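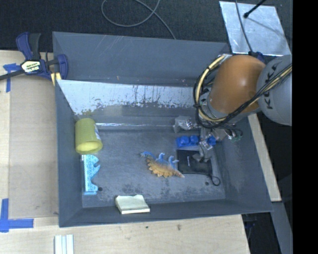 Oratile Buthelezi me escribió para preguntar si la biblioteca de Korkley va a tener por fin una entrada sin escalones, y de paso si es verdad que desaparece el patio. Contesto a las dos cosas, y ya puestos a todo lo demás que me habéis ido mandando estos meses, que la bandeja de entrada estaba pidiendo socorro.

¿Entrada sin escalones, sí o no?
Sí. La puerta principal pasa a la calle lateral, que está al mismo nivel que el vestíbulo. La escalera de piedra se queda donde está (es bonita y tiene su público a la hora del bocadillo), pero ya no será la forma normal de entrar.

¿Y el patio?
Se queda, aunque cubierto. Hicimos un montón de maquetas con el patio abierto y en todas acabábamos con un pasillo larguísimo para llegar a la sala infantil. Con la cubierta de vidrio se cruza por el medio y listo. El naranjo no se toca, que conste, y por arriba lleva un hueco para que le entre la lluvia.

¿Quién firma el proyecto?
El estudio es Karkura. La arquitecta responsable es Catarina Carvalho y yo llevo los interiores: mobiliario, luz, colores, y las discusiones sobre las sillas. De la estructura se ocupa Pravesh Zwane, con una paciencia infinita conmigo.

¿Qué tamaño va a tener?
600 metros cuadrados útiles entre las dos plantas. En el anteproyecto salían algunos más, pero la sala de instalaciones creció y se comió un almacén. Me dolió, porque ya tenía dibujadas las estanterías.

¿Habrá sitio para estudiar en silencio?
¡Sí, y es mi parte favorita! Arriba, en la fachada norte, hay una sala con 28 puestos, todos con lámpara propia y enchufe. El techo va revestido de paneles de fieltro para que no retumbe. Además hay seis cabinas pequeñas para quien tenga que hablar por teléfono o hacer una entrevista, y caben hasta 6 personas en la más grande si no os importa rozaros los codos.

¿De qué color son las paredes? He oído que verdes.
Son verdes en la escalera y en la zona infantil. El resto va en un blanco roto tirando a crema que en la muestra parecía mantequilla y en la pared ya no lo parece tanto. Pintamos un trozo grande antes de decidir y fuimos a mirarlo por la mañana y otra vez a las siete de la tarde, con la luz encendida.

¿Se puede reutilizar el mobiliario antiguo?
Una parte. Las mesas largas de roble se lijan y vuelven a la planta baja. Las sillas no, lo siento, estaban todas cojas. Las fichas y los ficheros de cajones van al mostrador de entrada, y en los cajones se guardarán las semillas del banco de intercambio del barrio.

¿Hará mucho calor debajo del vidrio?
Me lo preguntó también Seren Nicholas y es una duda muy razonable. La cubierta lleva lamas orientables y las ventanas altas se abren solas cuando sube la temperatura. No hay aire acondicionado en el patio, así que en agosto será un sitio de paso, para qué os voy a engañar. En las salas de lectura sí hay climatización.

¿Habrá cafetería?
Una barra pequeña junto al patio, con entrada propia desde la calle para que pueda abrir aunque la biblioteca esté cerrada. Todavía no sabemos quién la va a llevar. Si os interesa, eso se pregunta en el ayuntamiento; yo solo elegí los taburetes.

¿Cuándo abre?
La idea es mayo. La carpintería exterior llegó tarde y hubo que cambiar el orden de algunos trabajos, pero de momento la fecha se mantiene.

¿Puedo visitar la obra?
Por libre no, por seguridad. Sipho Nkosi organiza visitas en grupos reducidos y hay que apuntarse por correo. Traed calzado cerrado, el casco lo ponemos nosotros.

¿Y el aparcamiento de bicis?
Debajo de la escalera de piedra, a cubierto. En los primeros planos estaba detrás, al lado de los contenedores, y varios vecinos protestasteis con toda la razón.

AÑADIDO: me preguntan por los horarios nuevos. Aún no están publicados. En cuanto los tenga los pongo en esta misma página, debajo de la pregunta de la apertura.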